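Last updated: Jan 12, 2021

So I have become a sourdough person, a good nine months after everyone else had their turn and moved on to banana bread. I held out, I really did. Then my neighbour Gøran Myklebust left a jar on our front step with a note taped to the lid that said "feed me, 20 g rye, 20 g water, don't fuss" and I've been fussing ever since.

Gøran bakes a dark Norwegian-ish loaf that he learned from his mum, dense as a paver and covered in seeds, and he slices it so thin you could read the paper through it. Mine does not slice thin. Mine came out of the oven the first time looking like a footy that had been left in the rain, and my husband ate two pieces with Vegemite and then went very quiet.

The second one was better! I'd worked out by then that my kitchen in January is basically a proving drawer, and the dough was racing off while I was still reading the recipe. Overnight on the bench is fine in July when you can see your breath in our hallway. In summer it's soup by breakfast. Now it goes in the fridge straight after shaping, on the shelf where the beer used to live (there was a negotiation).

Flour, then. I've been using the Jellumitz strong white from the shop near the station, plus a scoop of the Fadton wholemeal, and I think I'm a convert to that mix. The all-wholemeal version tasted lovely but had the texture of a bath mat. I tried supermarket plain as well, one desperate weekend when the shop was shut, and it was alright, a bit flat, good toast.
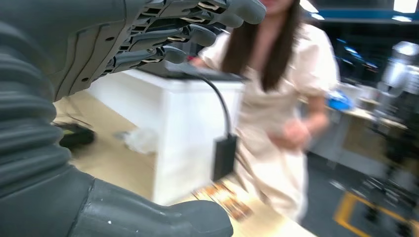 The other thing I've changed is the water. My book wants 469 g for a two-loaf batch, which is a ridiculous number to ask of anybody's kitchen scales, and I was dutifully dribbling it in with a teaspoon like a chemist. Gøran laughed at me over the fence for a solid minute. He doesn't weigh his water. He wets his hand, pokes the dough and says something under his breath, and then it's bread. I've gone back to weighing but I no longer lose sleep over a gram either way.

Oh, and the tin! I spent ages looking at those fancy enamelled pots, nearly bought one from Andov (I had it in the cart, I had my card out), and then found Nan's old camp oven in the shed behind the esky. Bit of rust on the lid, a scrub, some oil, good as gold. It weighs more than the dog. I preheat it for 20 minutes and lower the dough in on baking paper, and I've only burnt my wrist the once.

Next I want to have a crack at fruit loaf for Easter, with the good sultanas and some orange peel, if I can stop the sugar scorching on the bottom. Gøran reckons a second tray underneath does it. If you've got a spiced dough you like, pop it in the comments, and please tell me how long you leave yours in the fridge, as mine's been in there since yesterday arvo and I'm starting to wonder.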